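Programs > Equipment Fund > Grantee Reports > Jaralero Workshop

20 Jul 2018
By Arsalan Sandhu

Progress report: two-arm soft goods station, equipment budget and next purchases

We have a station that runs! When I wrote to you in April I had a floor plan, a stack of quotes and a lot of optimism, and I am very happy to report that the plan has become a table with two arms facing each other across it and people using it for real sorting work. This report covers what we bought, what we held back on, what I got wrong in the first budget, and what I would like to do with the rest of the money.

The job, as a reminder

Hesley sends us returned and unsold caps in mixed lots. They need to be picked up one at a time, looked at, and put out on a rack for the next person in line. It sounds like the easiest job in the building. A cap is a nasty thing for a gripper, though. The crown folds in, the brim is stiff, and the same cap can land on the table a dozen different ways. We chose caps for the first stage for exactly that reason, and I still think it was the right call. Anything we learn about gripping a cap will help with the beanies and gloves Hesley wants us to look at next.

What we bought

The largest line was the pair of arms, which went in as planned and took up most of the first payment. Your reviewer asked in April whether a single arm would do for the first stage. I went back and forth on that for weeks. A single arm would have left us more money for spares, but we would have had to build the table twice, once for one arm and again for two, and the second build would have eaten the saving. With both arms on the same frame from the start, we only had to lay out the rails and cable runs once.

The frame came in under the estimate. We had allowed 3,000 dollars for it and spent 2,521, including brackets and the extra lengths we ordered after measuring the room a second time. I had expected to pay Plason to assemble it for us. In the end we put it together in house over two long afternoons, and I enjoyed that more than I probably should admit in a report.

The rack cost very little and has turned out to be one of the better choices. We first tried setting the caps down flat on the tabletop, and the arms spent a lot of effort working around caps that had already been placed. Lifting the finished ones up onto a low rack clears the working area. Tarar sold us the rack from stock, and we have asked them to hold two more of the same kind in case we extend the table.

Task lighting was 270 dollars, a line I added late. The overhead lights are fine for people but they are not kind to dark fabric, and a navy cap and a charcoal cap can look nearly the same from above. If you are collecting advice for other grantees, please tell them to put lighting in the first budget. I should have.

What we held back on

I have not bought the conveyor. It was in the original plan at my own request, and I would still love to have one, but feeding by hand is keeping up with the arms at the moment and a belt would sit idle for much of the day. I would like to move that line into the reserve and come back to it after the glove trials.

I also held off on the larger gripper set. We are using the plain two-finger type on both sides. They do well on the crown and less well on the brim, and sometimes a cap comes up by an edge and hangs at an odd angle. That is workable for placing on the rack, where a person can straighten it. It will not be good enough for boxing. Before spending on a full set I want to borrow or rent a soft-finger pair and run it on the same mixed lots. Plason has said they will quote for a short rental, and I will forward the quote as soon as I have it.

The service contract is the third thing on hold. The vendor's plan covers more than we need in the first year, and I have asked for a smaller one that covers joints and motor housings only.

What I got wrong

Cables. I budgeted for the arms and the frame and treated everything that connects them as small change. Power, signal, strain relief, spare connectors and the time to route it all properly came to a good deal more than I had set aside. We covered it from the frame saving, so the total has not moved, but the next budget has cabling as its own line with its own contingency.

Floor space was the other one. The drawing I sent you showed the table and its clearances and very little else. In practice you need somewhere for the controllers, a surface for tools, a place for a person to stand while loading, and a way around the back that does not involve stepping over anything. I have redrawn the plan with all of that in it and will attach it to the next payment request.

Training took longer than I planned, but I don't count that as a mistake. Six people can now start and stop the station and clear a dropped cap safely. I had hoped for four at this point, so we are ahead on people and a little behind on hours, and I am perfectly content with that trade.

Plans for the second payment

I would like to spend it in this order. First, a spare gripper for each side, the same model as we have now. If one fails today we lose the whole station until a replacement arrives, and that worries me more than anything else on the list. Second, the cabling line, done once and done well, with proper covers where people walk. Third, the soft-finger rental and, if it goes well, the purchase. Fourth, a second rack and a short extension to the table.

I have left cameras off the list on purpose. There is always a better one, and I would sooner wait until we know what the glove work asks for than buy twice. The same goes for software licenses, where we are on a yearly plan and can review it when it comes up.

One request. The current terms ask for three written quotes on any item over the threshold. For the arms that was sensible and it saved us money. For the spare grippers there is only one supplier who makes the part, and I would be grateful for a waiver on that single line - I can send the supplier's letter with the form. If the waiver takes a while, we can start with the cabling and swap the order.

Thank you for your patience with my long emails in the spring. The whole team is excited about where this has gone, and several of them have asked me when the gloves are coming. You are welcome to come and see the station in operation at any time, and to load a few caps yourself!

The station at work 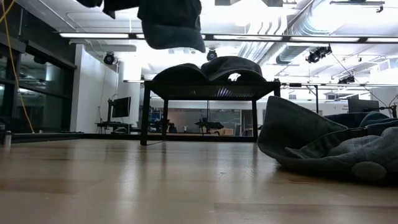
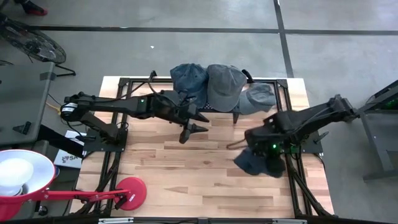
Cap handling at the table. In the second picture the right arm is holding a navy cap, with three more on the rack.

Open items for your office: waiver on the spare gripper line, approval to move the conveyor money to reserve, and confirmation of the date for the second payment.

Contact the Equipment Fund office | Copyright 2018 Equipment Fund, all rights reserved | Back to top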